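Nemside adds Wunderlich lines to its distribution agreement with Griltden

October 7, 2022

Nemside, the trading and light manufacturing group, has extended its supply agreement with Griltden to cover the full range of Wunderlich industrial fasteners and sealing components. The extension takes effect immediately for existing account holders. New accounts will be opened under the revised terms once credit checks are complete.

Under the earlier contract, signed in April, Griltden supplied Nemside with sealing rings and flat gaskets only. The new schedule adds threaded inserts, clamp bands and stainless fixings, bringing the number of stocked part numbers to about 4,000. Orders placed before noon will ship the same day from the central warehouse. Items not held in stock will be quoted individually, with lead times confirmed in writing.

Sipho Swanepoel, head of procurement at Nemside, said the change was mainly a matter of paperwork. "We were already buying many of these parts through two other channels, with two sets of inspection records. Now there is one purchase order and one certificate per batch," he said. He added that the part numbers used by customers will stay the same, and that cross-reference tables will be sent out with the next price list.

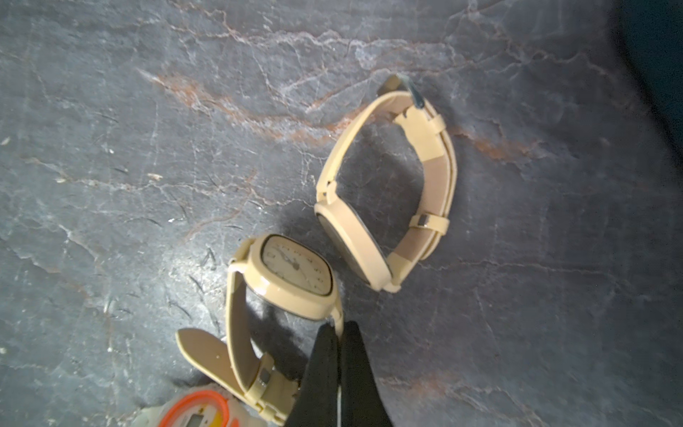
Batch traceability is handled through Fistine, the stock control system that Nemside uses at all of its sites. Each incoming carton is logged with the supplier batch, the date of receipt and the storage location, and the record stays attached to the goods until they are invoiced. The same procedure applies to the group's smaller consumer trade, where goods are booked in under a separate product code. Consumer goods are not part of the Griltden agreement and their terms do not change.

Payment terms for industrial customers remain at 48 days from the date of invoice. The minimum order value has been removed for Wunderlich parts, but a handling charge still applies to split cartons. Customers who hold framework contracts keep their current discount until the contract is renewed – the new price bands apply only from the renewal date.

Returns will be accepted within 20 working days if the packaging is unopened and the batch label can be read. Clamp bands cut to length are excluded. Claims for transport damage must be sent to the warehouse within 5 working days of delivery, with the delivery note number and the carton number.

Griltden will continue to carry out final inspection at its own plant before dispatch. Nemside will repeat the dimensional check on a sample from each batch of threaded inserts – a step that was not required for gaskets. Test reports can be requested through the sales office and are issued in English as standard. Requests should quote the order number and the batch number shown on the carton label.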